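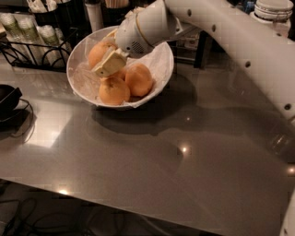 Category: City Life / Festivals

I moved to Folldale in March, so this was my first summer with the Lantern Weekend. My neighbors had talked of it since I carried my boxes up the stairs. I come from a town where a festival means one stage and one man selling corn, and I did not expect much.

On Saturday I walked to Brukley Street a little before six. The street was already closed to cars. There were 85 stalls this year, according to the program, and I think I stopped at half of them. I bought a small lamp made of folded paper, and then a second one for my sister, and I had to carry both of them above my head for the rest of the evening.

The parade started late. First came the school bands, then the dance groups, then the community clubs with their banners. My favorite was the Portuguese club, where the grandmothers walked in front and set the speed for everybody. It was slow. The drummers behind them had to march in place several times.

After dark we all went down to the river by Treltormont Park. The organizers had given out 700 lanterns, and I was too late to get one, but a family beside me let me help light theirs. I did not know these people. We talked for an hour about where to buy good bread.

Some things could be better. The line for the toilets was very long, and the last bus left at 10:40, when the music was still playing. I walked home, 3,308 steps by my phone, with the two lamps.

On Sunday I only went for the concert in the Mac Suibhne Hall. It has seats for 100 people and it was full, so I stood at the back near the coats. The choir sang in five languages. One of them was mine, and the pronunciation was quite good.

Next year I want to go earlier on Saturday and get my own lantern. If you know when they begin to give them out, please write it in the comments.

Posted 2 September 2019
Tags: festivals, summer, new in town

Search this blog Search

Contact | © 2019 All rights reserved | Back to top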